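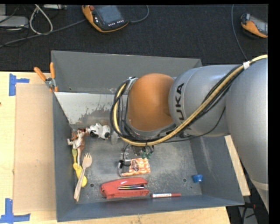 The Cow

Kieran Nuttall got to the workshop at seven on Saturday and turned on the heater before he turned on the lights. The building had been a seed store once and it held the cold well into the afternoon. By December you could see your breath at the benches.

Pearce was already there, sitting on the floor in her coat with one of the pendants in her lap.

"How long have you been here in the dark?" he said.

"The screen's bright enough."

He hung up his bag and went over to the table. The bin was where they had left it, clamped at the corner. He pushed on the rim and it did not move. On Thursday it had moved. The gripper had come down on the inside of the wall and shoved the whole thing toward the window, and after that they had gone and found the clamps and put tape down on the wood so they would know where everything belonged.

"Did you run it?" he said.

"Once. It got the fork."

"And the cow?"

"No."

They had bought the arm from Halero when the company shut its Uncombe plant and sold what was left by the lot. It had cost them 2000 dollars between them, which was most of what Kieran had put aside for a truck. The controller came with it, and the cables, and a binder of paper logs in which somebody on the night shift had written down every stop the machine ever made. Pearce had read the whole binder. Kieran had read the first few pages and then looked through the rest for swearing.

What they wanted was simple to say. You put things in the bin, any things, and the arm took them out one at a time and set them down on the table beside it. Pearce's cousin ran a thrift store on Drindetent Road and got donations by the sackful, all mixed together, and he had said that if they could make it work he would pay for a second one. He was not a man who said that sort of thing and forgot it. He had called twice to ask.

So they filled the bin with what they had. Pearce brought the stapler from her kitchen drawer, a marker, the fork and the yellow spoon. The animals were Kieran's. His daughter was 18 now and had left in September, and there was a crate of them in the hall closet. He had taken the horse and the cow off the top without looking at what was under them.

"Start it again," he said. "I want to see it."

Pearce got up and stood well back, and he stood next to her. The arm lifted, stopped, and turned a little at the wrist. It went down over the fork, closed, and came up with it. It swung out over the cardboard and let go, and the fork bounced and lay still.

"Good," Kieran said.

It took the marker next, then the stapler. The stapler was heavy and slipped to one side as it rose, but it held. Then the arm went back to the left side of the bin and stayed above the cow. It came down. The fingers closed on the hind legs, the cow turned over, and the fingers came up empty. It tried again. The cow turned back the way it had been.

"That's what it does," Pearce said. "It goes for the legs every time. I think they look like handles to it."

"They'd look like handles to me."

"You'd pick it up by the middle."

He thought about that and supposed he would. He tried to remember how a small child picked up a cow, and what he remembered was Ellie holding one by the head, with her whole fist around it, and walking it along the edge of the bath.

"What about the head?" he said.

"It's too small for these fingers."

They let it try until it gave up. Pearce wrote the number down. She had been keeping a count in a notebook since the arm first moved, and the last line said 315 picks, with the misses in a separate column. Her plan was to get to 2000 before she let her cousin come and see it.

"We could leave out the cow," Kieran said.

"He gets toys. He gets more toys than anything."

"I know he does."

She went to look through the drawer where they kept the spare finger pads, and he put the things back in the bin. He did it the way they had agreed, without looking, so that neither of them would start helping the machine. The stapler landed against the front wall. He dropped the horse in and it ended up leaning at the side. He held on to the cow for a minute. There was a row of dents along its back, tooth marks, and he ran his thumb down them and then let it go with the rest.

Pearce came back with two pads of softer rubber and a screwdriver. She stopped the arm from the controller and checked it twice, and then he held the lamp while she changed the pads. It took until nine. The heater had started to make a difference by then and she took off her coat.

"You should call her," Pearce said, with a screw between her lips.

"She's coming home on the twentieth."

"You could still call her."

"I might ask her about the cow," he said.

He stepped out to the loading dock, where the signal was better. It rang four times before Ellie picked up, and she sounded as if she had been asleep. He asked her how she used to pick up the animals. She said she had no idea, and then she said, wait, which animal? Behind him he heard the motors come on and Pearce counting out loud to herself.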